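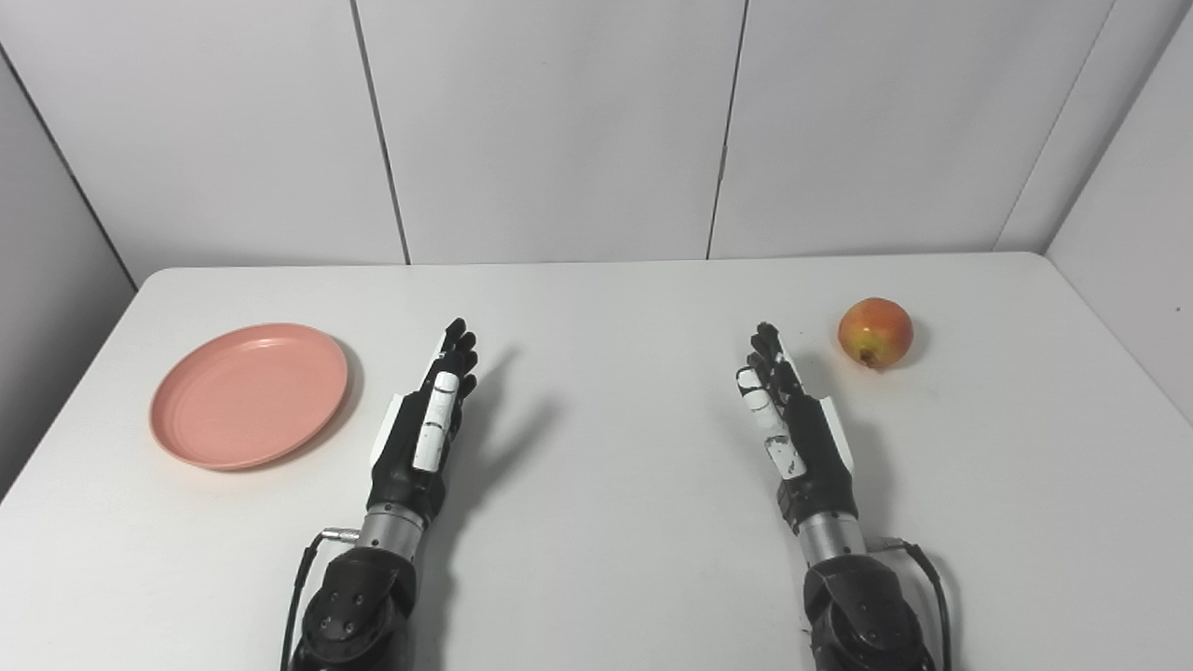
*Head camera view, start pose, with the apple and the pink plate.*

## Multi-finger hands or two-finger grippers for picking up fruit?

**Daryna Maksymiv**

I'm comparing end effectors for a two-arm table setup. The task is simple: right hand picks up the apple, passes it to the left hand, left hand puts it on the plate. I have the multi-finger hands on now and I also have a pair of plain parallel grippers from Desmet that fit the same wrists.

With the hands I ran 50 trials and got 30 good ones. With the Desmet grippers I got 40 out of 50, same apple, same plate, same operator. Most of the failures with the hands are at the first grasp. The thumb touches the apple before the fingers do and the apple rolls toward the back wall. Once it is in the hand it almost never drops.

Things I have already tried:

- slower closing speed (helped a little)
- coming in from the side instead of from above (worse)
- moving the head camera up 40 mm (no change that I could measure)

The controller is a Wallau and all fingers get the same close command at the same time. I would like to keep the hands, as we have a mug and a spray bottle to do after this. Is this a control problem or should I just switch?

---

**Griet Lambrechts**

It sounds like control to me. If every finger gets one close command, the thumb has the shortest way to go and it arrives first. Split the command. Close the fingers to a light contact, hold them there, then bring the thumb in. On ours I delay the thumb by 925 ms, which is slow but fine for teleop. You can shorten it later.

Two more things to check:

1. Start pose. Your fingers are nearly straight and pointing at the back wall. I would pre-curl them on the way to the apple so they have less travel left when you close.
2. Apple position. It's near the far edge of the table in your picture. Try ten trials with it closer to the middle, before you change anything else. If the success rate jumps, part of your problem is reach and wrist angle.

I would also not compare on the apple alone. A parallel gripper does well on anything round that fits between the jaws. Run the mug with both before you decide. We did the same comparison at Vurkimbridge in June and the order flipped once handles were involved.

---

**flestau_bench**

just use the 2 finger ones. less to break. we went back to them after a month and put rubber pads on, no more rolling

---

**Daryna Maksymiv**

Thanks. I split the close command tonight and the rolling is much less, though I have only done a few trials so far. I used a shorter thumb delay than Griet's and may have to go up. Moving the apple in is next, then the mug with both sets.

@flestau_bench what thickness are the pads? The Desmet jaws don't open very wide and I don't have much room left with this apple.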